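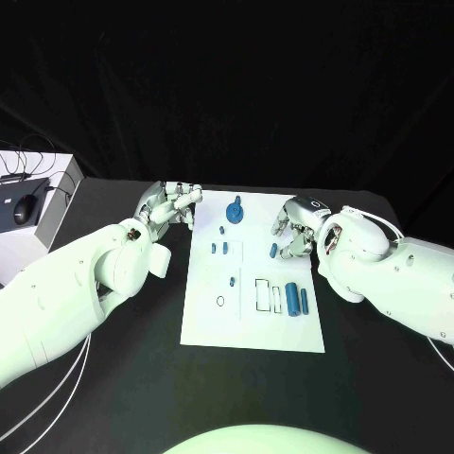 About Brirport Shared Workshop

Brirport Shared Workshop is a members' workshop for people who build machines in their own time. It has benches, hand tools, a small lathe, a pillar drill, an electronics corner and one enclosed bay for moving machinery. Members pay monthly and hold a key. Most of the work done in the building is private and does not appear on this website. The exception is Wetik, the two-armed robot in the enclosed bay, which is a group build and takes up most of this page.

Where we came from

The workshop started as a shared garage in Narnville. It had one bench, one socket circuit and a roof that limited what could be left out overnight. The move to Brirport gave us 145 square metres on the ground floor, with a level concrete slab and a separate supply for the machine tools. The lathe came with us. The first bench did not survive being unbolted from the wall.

Wetik had already begun on paper in Narnville, as a single arm intended to pass tools. The second arm was added to the plan once there was room to stand it up. The page you are reading was last revised in July 2021 and describes the build as it stood then.

The Wetik build

Wetik has an upper body, two arms and two jointed hands. It works at a fixed dark table with a black curtain behind it. The arms have white shells and the hands have separately jointed fingers. We did not set out to design a hand from nothing, and the group's effort has gone into mounting, wiring, calibration and software.

Cable routing has taken more evenings than any other single job. A cable that is slack with the arm folded can be tight with the arm extended, so each run is checked at both ends of travel before it is fixed. The rule in the bay is that a new cable gets a slow pass through the full range with one person at the stop button. Connectors are labelled at both ends. Several were not labelled at first, and the build log for that period is hard to follow.

Calibration is done per arm, then for the pair. Each arm is driven to a set of known points on the table and the error is written down. The pair is then asked to meet at shared points at low speed. If the two sets of numbers disagree, the single-arm results are thrown away and the procedure starts again – a full run fills an evening.

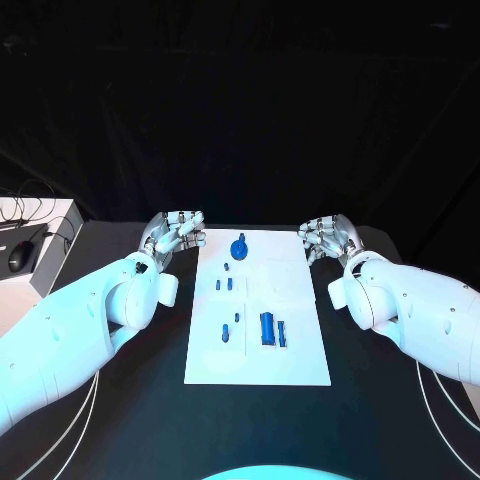 Starting with pegs seemed a step down from the tool-passing arm first proposed, according to a comment left in the October visitors' book, and the same hand added that a robot with two arms ought to be carrying something that needs both of them.

Our position is that the tool-passing arm would have been harder to measure. A passed spanner is either taken or dropped, and neither outcome gives much information about where the fingers were. Small parts on a board give a position, an angle and a clear result. Work that needs both hands at once is on the list and will follow when single-hand placement is repeatable.

The board task

The board work goes by the name Dizon in our logs, to keep it separate from the Wetik hardware. It uses a white board and a set of blue parts: small pegs, cylinders of different thicknesses and one round piece with a raised knob. Black outlines mark target places on the board. A run consists of a start layout, a list of moves and a finish layout. Layouts are changed between runs so that the software cannot lean on one arrangement.

Parts are chosen to cause different kinds of trouble. Thin pegs need the fingertips to close on the same point. A thick cylinder is easier to find and harder to let go of cleanly, as the fingers tend to drag it on release. The knobbed piece can be taken by the knob or by the disc, and the two grips are logged as separate moves.

The log holds 2406 attempted moves. Of these, 1230 were recorded as completed, meaning that the part was released on its target and stayed there when the hand withdrew. The remainder include missed grips, dropped parts, stops called by a person and moves abandoned by the software. We publish the two totals together because the earlier version of this page gave only the second, and we were asked – reasonably – what it was out of.
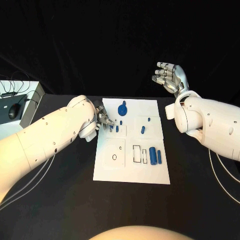 Left hand low over the board by the small pegs, right hand raised.

A run may use either hand. The idle hand is held clear of the working one by a keep-out zone in software, which is deliberately large. It wastes reach in the middle of the board. Reducing it is a matter for the calibration group and will not be done by editing the value in the settings file, which has been tried.

Software and records

The control code is kept in a repository open to all members. Changes that affect motion are tested at reduced speed and signed off by a second member before they go onto the bay machine. Changes to logging do not need a second signature. Each run saves joint positions, finger commands and camera frames, and the store is trimmed to keep up to 1000 runs. Older runs are reduced to a one-line summary.

Failed runs are kept on the same terms as completed ones. New members of the group are asked to read through a batch of failures before writing any code. It is slow reading, but it gives a fair idea of which faults repeat.
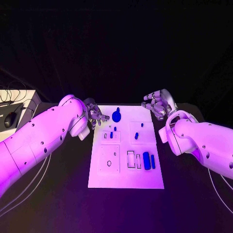
Most faults in the present log fall at the moment of release. The grip opens, one finger leaves late and the part shifts. Two approaches are being compared. The first opens all fingers at a fixed slow rate. The second opens the thumb first and lifts slightly before the rest follow. The second gives better results with thin pegs and worse results with thick cylinders, so the likely outcome is a setting per part.

Using the bay

Any member may watch. Members who wish to run the robot take the bay induction, which covers the stop button, the keep-out zone, start-up order and shut-down order. There is no charge for the induction. The curtain stays closed during runs. Food and drink stay in the kitchen.

Long hair is tied back and lanyards are taken off at the bay door. A powered arm is never moved by hand unless it is in the mode meant for that purpose, and the mode is read aloud from the screen first.

Joining

Membership is open to adults living in or near Brirport. Former Narnville members keep their old membership numbers. Prospective members are shown the benches, the machine tools and the bay, in that order, and can book a visit through the contact form. Please state which equipment you expect to use. Wetik group meetings are open to visitors, and the agenda is pinned to the bay door the day before.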